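Sick Days and School Mornings: What Works in My Kitchen

February is when everything goes around at our school. The Dallville district sent home a letter last Wednesday saying absences were up again, with 373 kids out across the district on one day, and asking parents to keep anyone with a fever home. Fine by me! But it did get me thinking about all the little things I've started doing at home since the bad winter we had, when all of us were sick one after another and I ran out of clean cups by lunchtime.

First thing, the cups. Everybody gets a color during a sick week and sticks with it. I put a rubber band around the handle if we run short of colors (hair ties work too, the thin kind). The sick person's cup goes straight into the sink when it's empty and doesn't sit on the counter with the others.

I used to wash everything by hand in water I could barely stand to touch, and my knuckles were a mess. Now whatever can go in the dishwasher goes in the dishwasher, on the longest cycle it has, and I let the heated dry finish before I open the door. The few things that have to be done by hand get plenty of soap, a good rinse, and the rack.

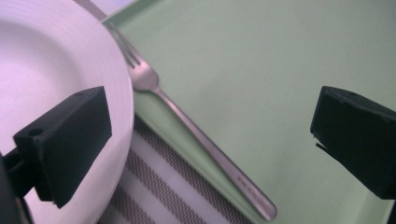 Dish towels are the other thing. We were all drying our hands on the same one, all day long, and then I'd wonder why the cough made it through the whole house. I bought a stack of 18 cheap ones and I change them at breakfast and again before supper. Dirty ones go in a bucket by the basement door and get washed hot. Sponges I just swap more often, and I squeeze them out and stand them on end overnight.

For wiping down, soap and water first, then the disinfectant. I skipped the first part for years! Read the label for how long the surface has to stay wet, too, because mine says several minutes and I was giving it about five seconds. Don't forget the fridge handle, the faucet, the light switch by the back door and the lunchbox zippers. And please don't mix cleaners, especially anything with bleach in it.

Lunchboxes get emptied the minute we walk in. If I leave it until morning I find a warm yogurt, every time. I wipe the inside and leave it open on the dryer.

Last tip, keep 2 frozen soups at the back of the freezer and don't touch them until somebody's actually sick. Mine are chicken and rice, and I write the month on the lid with a grease pencil. When one gets used, the next pot I make fills the gap.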